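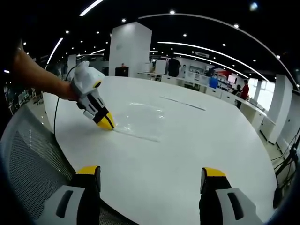

Fig. 1. Round white table.

Unit 7: Table shape and seating

A round top has no head position, so all seats have equal standing. Reach is the limit. Past a certain diameter, the centre is out of arm's length for every sitter and becomes dead area.

Colour and glare: pale tops reflect overhead light. Specify a matte finish where people read for long periods.

Clearance: measure from the table edge to the wall with chairs pulled out – not tucked in.

Exercise: redraw the Farnus plan for 24 seats using round tops only. Label all aisles.

Contact: Cletus Ostrowski, Design Office | © Amrani College | Back to top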